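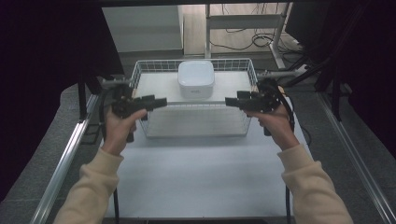
White wire basket with the one lidded tub in it, on the white table.

Are wire baskets any use for keeping plastic tubs tidy, or am I being sold something?

Posted by Nultarham, Mon 4 October

Every tidying page I read says the same thing. Put your tubs in an open wire basket and you will never lose a lid again. I don't believe it. I've got a cupboard full of white plastic food tubs, and they slide about whatever I do with them. A basket looks to me like a second cupboard inside the first one, with holes in it.

I have a white mesh basket with a flat floor, so I'm not asking what to buy. What I want to know is whether to keep the tubs in it with lids on, or stack them with the lids filed separately down one side, like the pages tell you. The cupboard shelf is 44 cm deep and I don't fancy emptying it twice. Please don't link me to a video.

Clulivley
303 posts

I was as doubtful as you are and I'm still not fully sold. Lids on is my answer, for anything you use more than once a week. You get fewer tubs in, but you can pick one up and it's ready. Filing the lids separately only works if your tubs all came from the same set, and whose did? Mine are from four different shops and a takeaway.

Stand them upright on the floor of the basket. The minute you start laying them on their sides to squeeze another in, you've got the same mess with a wire fence round it. If the basket is too tall to lift out without catching the shelf above, take it back to the shop.

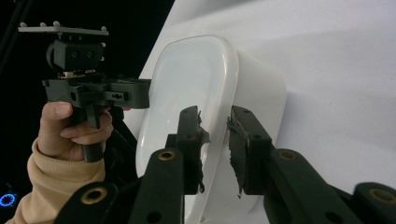 Should the tubs be bone dry before the lids go on?
Dry them properly, corners and lid groove included, or they'll smell stale when you next open one. I leave mine off the rack overnight with the lid propped beside them.

The "never lose a lid" claim is rubbish, by the way. I bought my basket in February and I've lost two.

Domo
123 posts

just chuck half of them out. you don't need a system you need less tubs

Qureshi
100 posts

Domo has a point, rudely put. Before you decide anything, get every tub out on a table and match it to its lid. Whatever has no partner goes in the recycling, if your council takes it, and mine is fussy so check.

I'd disagree with Clulivley on one thing. The shallow tubs nest well, and keeping lids on those is a waste of a basket. Lids on for the deep ones, nest the shallow ones at the back. Look at the rim too. A tub with a raised rim won't sit down snugly inside another the same size, whatever the packet says about stacking. 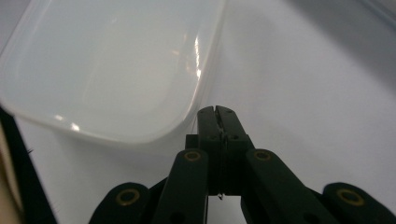 Milky plastic tub with rounded corners and a thin raised rim.

As for whether the basket is worth it, I'd say just about, if you already own one. I wouldn't pay for one. An old roasting tin did the same job in my last kitchen and it was easier to wipe.

Nultarham

Thanks, I think. Lids on for the deep ones, then, and I'll see how many of the shallow ones nest before I believe that part. Domo, my other half agrees with you.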